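Category: Features | Health and Society | Archive

The long history of the stitch

Clultura Quarterly, August 2025

Few tools in medicine have changed as little in outline as the needle and thread. A person who was sewn up after a fall in a Roman street and a patient leaving hospital today have, in principle, received the same treatment. Two edges of a wound are brought together and held there until the body has done its own repair. The thread and the knowledge of infection have changed a great deal, and the training of those who do the sewing has changed with them.

The new permanent gallery at the Takács Museum of Medicine, opened in June, is devoted to this subject. It occupies the former dispensary on the ground floor and displays 100 objects drawn from the museum's own stores and from the Kevik collection of surgical instruments, which came to the museum as a bequest. Many of the objects have not been shown to the public before.

The earliest material in the gallery concerns the thread itself. Linen, hair, silk and animal gut were all used at different times, and the choice often depended on what was to hand. Sinew was common among hunting peoples. Ancient writers in India described the use of large ants, whose jaws were made to grip the edges of a wound before the bodies were removed. Gut had the advantage that it was slowly broken down by the body, and it remained in general use for many centuries. The name catgut is misleading, as the material usually came from sheep or cattle.

The second room deals with cleanliness. Until the later nineteenth century a surgeon might keep waxed threads hanging from a buttonhole, ready for use, and wounds were widely expected to fester. The practice of soaking thread in carbolic acid altered this expectation within a generation. A group of glass reels and stoppered jars, bought from a closed cottage hospital, shows how thread was stored once the need to keep it clean had been accepted. The jars are plain objects, and visitors have been seen to pass them quickly – the museum hopes that improved lighting will help.

Wartime practice is represented by a field kit dated 1943. Its canvas roll holds curved needles, a needle holder and sealed glass tubes of thread, together with a printed card of instructions. The card is much worn along its folds. It advises that certain wounds be left open for several days before they are closed, a lesson learned at great cost in earlier conflicts and still taught.

Man-made threads came into wide use after the war. Nylon and polyester were strong and cheap, and they caused less irritation than silk. Threads that could be absorbed by the body, made without any animal material, followed in the 1970s. Staples, strips and glues have since taken over part of the work, particularly for small cuts and for the skin. Within the body, sewing by hand or with an instrument held on the surgeon's behalf remains the usual method for many operations.

The final part of the gallery considers how the skill is learned. Apprentices once practised on cloth, leather or fruit, and pigs' feet are still found in teaching rooms. The museum has published a companion volume, Thread and Wound, in a first printing of 3000 copies, with essays on the making of needles, the trade in gut and the place of sewing in the nursing curriculum. A grant from the Emeo Fund has met the cost of free school visits for the first year, and more than 50 schools have reserved a place. Teachers should note that one display case contains preserved tissue, and that an alternative route is marked on the gallery plan.
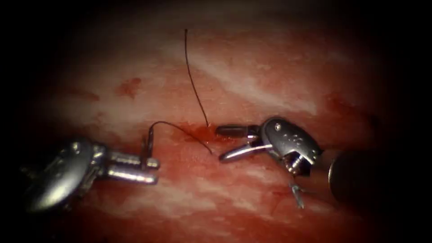 Tissue under the light, with metal instruments at work.

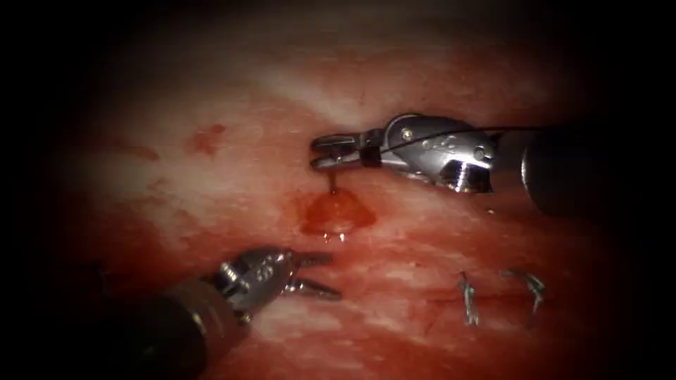

Why do some stitches need to be taken out while others do not?

It depends on the thread. Stitches made of nylon, silk or similar materials are not broken down by the body, and those placed in the skin are removed once the wound has closed. Absorbable stitches lose their strength over a period of weeks and are then taken up by the tissue around them. Patients who are unsure which kind they have been given should ask the clinic that treated them.

We use cookies to remember your reading preferences. Accept all | Manage settings

Contact the editors | © Clultura Quarterly. All rights reserved. | Back to top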